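The **bread-and-salt letter** is a courtship custom of Grotau and the neighboring river towns, in which two people who have been seeing each other for one winter trade written lists of the things they have noticed about each other. It is one of the most charming dating traditions in the region – part love letter, part inventory – and it is still going strong among couples who met on their phones and have never mailed anything else.

## Name

The name comes from the old habit of folding the letter around a pinch of salt and a crust. Hardly anyone includes the crust now, and in Wolde the salt has been replaced by a single button. Older speakers in Lirnville call it simply "the noticing," and a couple who have traded letters are said to be "noticed." To be "half noticed" is to have sent a letter and received none, a phrase that has wandered into everyday speech and now covers job applications and unanswered texts as well.

## Origins

The earliest surviving letters belong to a bundle found in a Grotau attic and bought by the collector Onni Kiiskinen. They were written between a ferry pilot and a seamstress, and they are wonderful! He records that she hums before she lies. She records that he checks the stove twice and the door once, and that she would like him to reverse this. Kiiskinen's collection eventually grew to 3753 letters, the largest known, and it was through his patient sorting that the shape of the custom became clear.

Earlier writers had treated the letters as marriage proposals. The historian Zineb Belkadi argued against this in her study *Noticed*, pointing out that many of the writers went on to marry other people and stayed on cheerful terms. In her reading, the letter asked a smaller and braver question: do you see me the way I am, and are you staying for dinner?
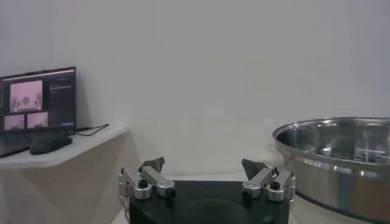
Belkadi also showed that women usually wrote first. In one group of 124 matched pairs, 80 were begun by the woman, and the replies tend to be shorter, messier and full of crossings-out. She was especially fond of the crossings-out, and her book reproduces several at full size.

## Form

A traditional letter has 40 lines, one observation to a line, with no greeting and no signature. Compliments on looks are considered a waste of a line. The best entries are small and exact, and a good writer mixes the flattering with the faintly embarrassing:

- You say "one more page" and mean the chapter.
- You are kind to my brother when he is boring.
- You pretend to like olives at my mother's house.
- You clap when the plane lands, but quietly.

The last line is always left blank. Some couples fill it in years later, and a few families have letters whose final line was added by a grandchild.

## The exchange

Letters are traded in person, normally over a plain shared meal at one partner's home in November, after dark. Both people read at the same time and in silence. Laughing is allowed. Arguing is not, at least until the dishes are done, and any line that stings may be struck out by the reader with no explanation owed. The struck line is never written again.

Food varies from town to town. Grotau households serve soup, Wolde favors fried fish, and younger couples put out whatever they both like and can eat with one hand while holding paper.
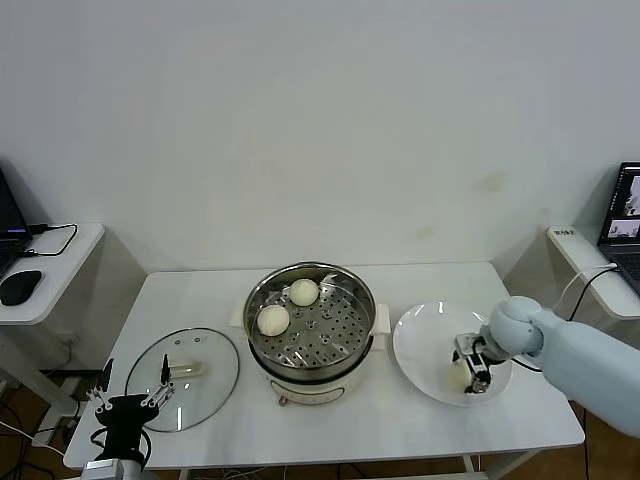
*Two steamed buns in an electric steamer.*

## Local variations

In Jetari, the letters are read aloud, each partner reading the one they received. This makes for a louder evening and – by all accounts – a much funnier one. The Jetari form also permits questions, such as "Why do you whisper to the car?", which must be answered on the spot.

Lirnville couples write a second letter after ten years together. Oskari Salminen, who gathered many of these for a radio series, found that the later ones were nearly always gentler than the first, and that the olives had usually been confessed to by then.

## In popular culture

Defne Yazıcı's novel *The Blank Line* follows a woman who receives a perfect letter from a man she has already decided to leave, and its middle chapter consists entirely of her reply. Nima Vahidi's stage version keeps the two actors silent for the whole reading scene, with the lines spoken from seats among the audience. Both works brought the custom to people far from the river, and versions of it now turn up at engagement parties, on anniversaries and between old friends.

## See also

- Courtship letters
- Button gifts of Wolde
- Ferry songs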